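Open day at the Lundesen workshop in Iltura, 11th February. Thread as I go, because I am far too excited to keep this to myself!

2/ Got here at 10 and there was already a queue out to the car park. One of the hosts reckoned 200 people had signed up. For robot arms! In Iltura!

3/ First stop was the Numier bench. Two arms working across one table, passing small things from one gripper to the other. I stood there like a kid at an aquarium.

4/ Love that they use ordinary tools for it -- screwdrivers, a wrench, the stuff rolling around in my own shed drawer.

5/ Asked what the hardest part is and got a proper answer: letting go. The first hand has to wait until the second one really has hold. Same as passing someone a full mug of tea, I guess.

6/ Prydderch talk is at 2 in the back hall, all about grippers. Grabbing a sausage roll first, then heading in. They're running another open day in June and I'm already keen.

7/ One from the Numier bench before my battery goes:
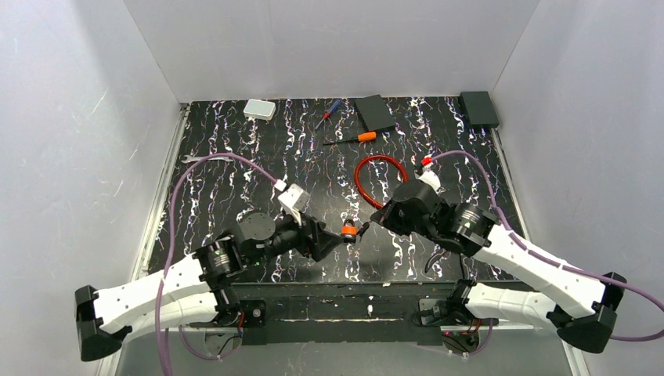
Gripper to gripper, with the little orange bit in the left one.

Contact | © Iltura Threads | Back to top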